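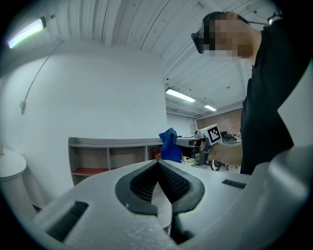 Last updated: 2016-08-12

News from the Giltholm kiosk

The new griddle is in and we are back to making gözleme all day. For most of the early summer we could only cook them at lunchtime, as the old plate took so long to heat up again between batches that people were missing their bus. The new one is wider and takes six at a time. If you gave up on us in May, please try again.

Fillings are the same as before: spinach and white cheese, potato and onion, and minced lamb with parsley. The lamb usually goes first. Songül Tuncer is also making a leek one when she can get decent leeks, and it will be on the board by the hatch when we have it. We are asked a lot whether the dough has egg in it. It does not. It is flour, water, salt and a spoonful of oil, rolled out in the kiosk each morning. The potato filling has no dairy in it, but all the fillings are cooked on the same plate and brushed with butter at the end, so tell us when you order if you want yours done with oil and we will do it on a clean part.

We counted up after the gala and sold 1248 over the whole gala week, which is the most we have done. Sorry to anyone who queued on the last afternoon and was told there was only cheese left. We ran out of potatoes first and then the shop ran out of them too.

Drinks

Ayran is now made here and comes in a paper cup with a lid. It is yoghurt, cold water and salt, and it is meant to be salty. Ask for a taste first if you have not had it, there is no charge for that. We have stopped selling the bottled lemonade and make our own with mint, a bit less sweet than last year's after several of you said so. Tea is in glasses if you are sitting down and in cups if you are taking it away. Please bring the glasses back to the hatch and do not leave them on the sea wall. We lost a good many last month and the price has gone up.

Coffee is unchanged. We know some people would like a proper machine, but there is no room for one and the electricity supply would not cope with it and the fridge together.

Bread and sweet things

Simit come from the Dönmez bakery and are delivered before we open. They are best before noon. After that we split and toast whatever is left and put cheese and tomato in it, so either way you can have one. Dönmez have also started sending us a tray of semolina cake with lemon syrup. It is cut small because it is very sweet. A box of six pieces can be ordered the day before.

We have been asked about baklava. We did try it last year, but it goes soft in the sea air by the middle of the day and we did not like selling it like that.

Alness

Dilek Tatlı will be taking the small stall to Alness for 3 days at the end of the month. It will have the spinach and potato fillings only, plus tea and lemonade. The kiosk stays open as normal while she is away, with a shorter menu and probably a longer wait at lunch. If you can come before twelve or after two you will be served a lot quicker.

Stamp cards

The stamp cards have come back from the printer. We had 1000 done, in green this time. Old yellow cards still count and we will move your stamps over if you hand one in. You get a stamp for each gözleme or toasted simit, not for drinks.

Odds and ends

The dog bowl is now round the side by the tap. It was being kicked over where it was.

We are cash only until the new card reader is sorted out. The nearest machine is in the Feler shop across the car park and it does not charge.

If you left a blue child's raincoat on the bench, age 5 or so, it is on the hook inside the door.

Opening times stay as they are until the schools go back. After that we will close an hour earlier, and on wet days possibly earlier than that. Look for the flag. If it is up, we are open.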